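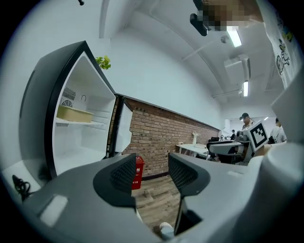

Small black refrigerator, door open, with a container on the wire shelf.

Mini Fridge Claims: Frequently Asked Questions
Last reviewed 19 May 2023

Do fridge deodorizers work?
Baking soda takes up a little smell if you spread it out. An open box in the corner does much less. The charcoal egg from Cleleck costs more and comes with no test results that we could find.

The Vashisht plug-in says it cuts power use. Does it?
We doubt it. The maker says "up to" a lot and never says compared to what. We asked for the test report in February and got a brochure.

Is a $299 compact fridge better than a cheap one?
Sometimes it's quieter. Check the yearly energy figure on the label before you believe anything on the box. Gridelbridge sells 2 models with different names and the same figure.

Do produce-saver sheets keep lettuce fresh longer?
A paper towel is worth trying first. We would want to see the two side by side, and the sellers don't show that. 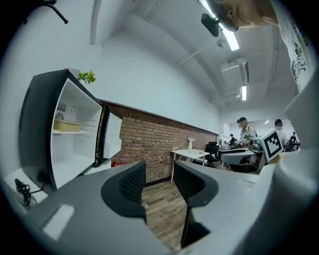
Food container inside a compact fridge.

Can I trust the numbers on the dial?
No. They are settings, and they don't stand for degrees. Buy a fridge thermometer and leave it in overnight. You want 40°F or below.

Does a full fridge run cheaper than an empty one?
People repeat this with great confidence. Any savings are likely small, and packing it so tight that air can't move makes things worse.

Is the Primimcombe extended warranty worth it?
Read the part about seals and shelves, which aren't covered. We wouldn't pay for it.

Do you earn money from links?
There are no paid links on this page.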